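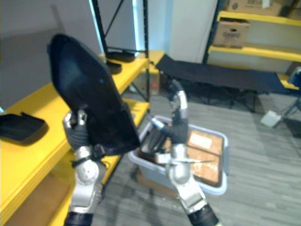

Two-arm rig at the yellow shelving, left hand gripping a flat black panel, storage bin behind the right arm.

Progress report to the Cunduvia Fund
Ambrose student robotics club, tidy-up project
Report date: 12th July

Where we are

The club set out in April to get a two-armed robot to take loose items off a shelf and put them in a bin, with students doing the setup, the operating and the record keeping. The proposal called this "autonomous tidying by summer." I thought that wording was too strong when we sent it and I think so now. What we have is a robot that students can operate through a tidy-up task by remote control, and a growing set of recordings from those sessions. The autonomous part has been tried briefly and is not ready to show to anyone.

What has been done

Students have logged 144 attempts at the shelf-to-bin task. An attempt counts as good when the item ends up inside the bin without a student touching it. By that rule 40 were good. The club's own tally was higher until we went back over the notes and took out the ones where somebody nudged the bin or straightened an item on the shelf halfway through. There was some arguing over this. The lower number is the one to use.

Flat items are the hardest. They lie flush on the shelf and the fingers have little to get under. Students have learned to pull a piece to the front lip first and then grip it, and that helps, but it is slow and I would not call it a solved problem. Soft items are easier to pick up and harder to let go of.

Almost everything so far has been done one hand at a time. The proposal promised work with both hands together, such as one hand steadying the bin while the other places something in it. Students have tried this and do not like it. I have asked for it to be practiced anyway.

The software

We bought the Plalari training package on the strength of its demonstration. Setup took 3 weeks of club time, much of it spent on file formats. Our first model, trained on the good attempts only, moved the arm toward the shelf and then stopped short of the items. The supplier's advice was to collect more recordings. That may be right, but it is also the answer we got to two other questions, and I would like to see a small result before we spend another term feeding it. A group of students wants to compare it with Gretetti, which costs nothing. I have agreed to let them, provided they test both on the same items and write down the rule for success before they start.

What the students are getting from it

This is where I am least doubtful. The students who operate regularly are noticeably smoother than they were, and the session notes have gone from one-line entries to something another person could follow. Attendance is less encouraging. The same few students do most of the operating, and newer members mostly watch. We have started a sign-up sheet for the controls. It is too early to say if it will change anything.

Budget

Spending is within the grant. The shelving and bins came in under the estimate and the difference has gone to spare finger parts. We have not touched the travel line and do not expect to enter a competition this year, whatever the proposal said. We would like permission to move that money to repairs.

Before the next report

- Log a further set of attempts on flat items only, scored by a student who is not operating
- Finish the Plalari and Gretetti comparison
- Give every member at least 2 turns at the controls
- Record a two-handed placement, good or bad, and send it to you uncut

We ask that the word "autonomous" be left out of any summary the Fund publishes until the comparison is finished.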